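# Learning to whistle at my age

20/06/2019

My grandfather could whistle loud enough to turn a dog around two fields away. I have spent the month of June trying to do the same in my kitchen, and so far I have mostly produced spit. 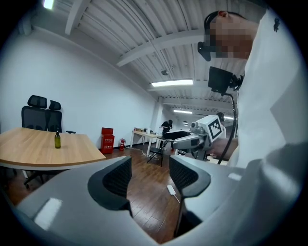
The method I'm following comes from a paperback I found for next to nothing, written by one Léonie Boyer, who spends the first 30 pages on posture. Posture! I bought the thing to make a noise. She wants the shoulders down, the jaw loose and the tongue folded back "like a napkin," and I have eaten a lot of dinners without ever meeting a napkin that did that.

On day seven I got a sound. It was the sound of a kettle having second thoughts, but it had a pitch, and I chased it around the house for an hour until I got light-headed and had to sit on the stairs. My neighbor asked through the fence if I was fixing a bike.

The finger question is a mess. Boyer favors two index fingers. My grandfather used a thumb and a forefinger in a ring, and could do it with a cigarette in the other hand. I've tried both, plus a pinky version that made me gag. The ring feels most natural, so I'm going with family over literature.

She also says to practice outdoors, 600 breaths a week, with a log. I kept the log for two days. It says "no," "no," "sort of," and then there's a grocery list.

Next weekend I'm taking it up to the reservoir, where there are only geese to annoy - and they started it.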